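**Wendelin Camenzind** · November 2, 2022

1/ Thread on the two small parts I get the most mail about: the black hub and the white ring. If you're only here for the gear ratios, skip to 8.

2/ Both are loose parts. No screws, no glue, no clip. The ring goes over the hub by hand and comes off by hand. I wanted something you could put together at a table and take apart again at the same table.

3/ The hub is the black one. Wide base, narrower part on top. Set it down on the base. It will stand on the other end too, but then you have to turn it over before you can do anything.
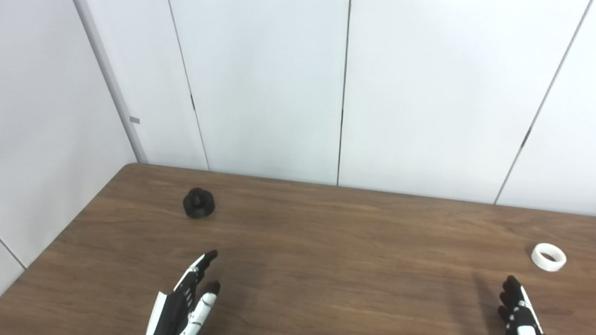 4/ Matte black was Daranee Srithong's choice. I had been printing everything in gray, and my parts kept disappearing into the bottom of the box. Black on one, white on the other, and I stopped mixing them up.

5/ Work on wood if you have it. Glass is too slick and the ring slides off when you reach for it. A cutting mat is fine but it picks up every bit of trimmed plastic and then so do the teeth.

6/ Clean the inside of the ring before you try the fit. Dry toothbrush, a few turns around. Manee Thaweesak uses a wooden skewer and gets between the teeth better than I do, but I've chipped one that way.

7/ Bring the two parts together in the air, one in each hand, a little above the table. Turn the ring until you feel it line up. If you have to push, stop and go back to 6.

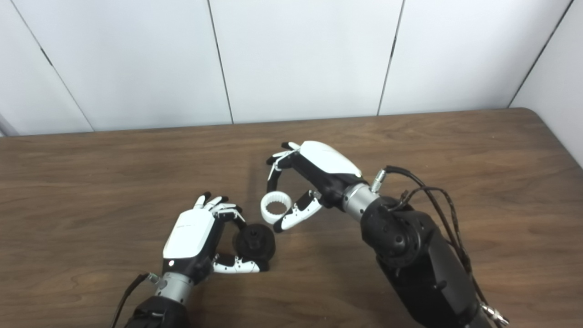

## Sizes and files

8/ No ratios yet, sorry. Emerson Sampaio is still checking the tooth profile. I'll post the numbers when he sends them.

9/ The files are in the Enon folder, same link as in September. The old ring is still in there with "old" in the name. Don't print that one, the wall is too thin.

10/ File downloads so far: 2,671. Reports of a bad fit: 143. Most of those were the old ring.

11/ If yours is tight, hold the hub still and look at the middle before you sand anything. A stray thread of plastic down in the center will throw the whole fit off and you'll blame the ring.

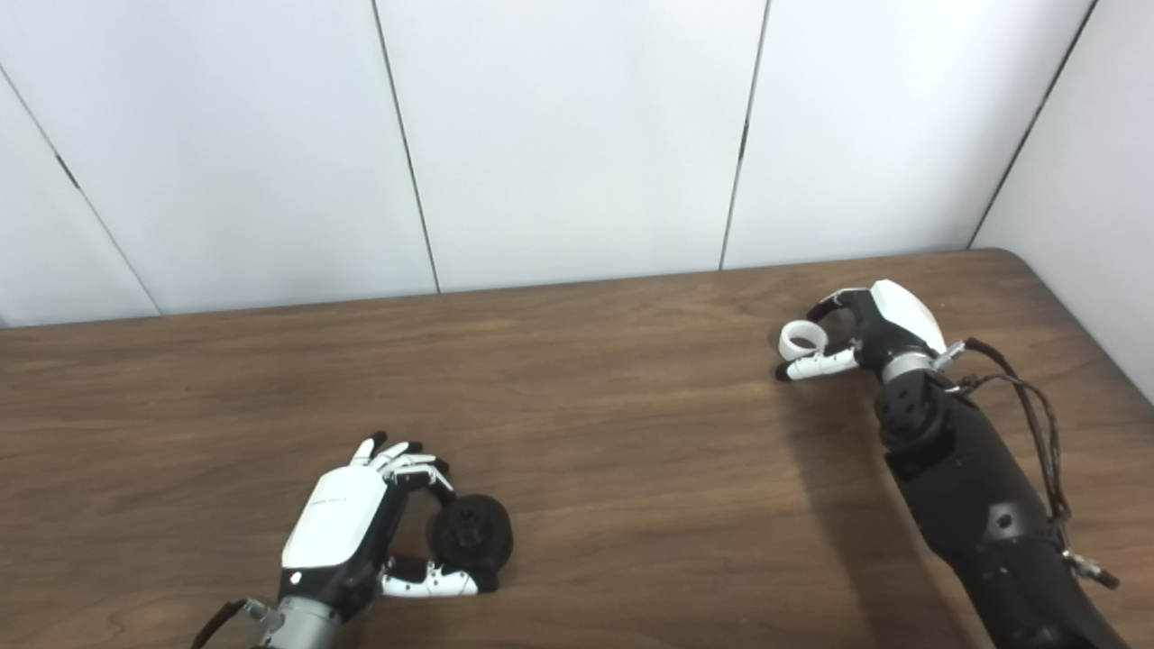

12/ Sand the hub, never the ring. Fine paper, a couple of passes, then try again. You can print another hub in an evening. The ring takes me most of a day on the Prurnon.

13/ Wichai Khunthong asked if the pair can be oiled. I haven't tried it. I run mine dry.

14/ Next thread is storage. I have 246 of these in coffee cans and it isn't working.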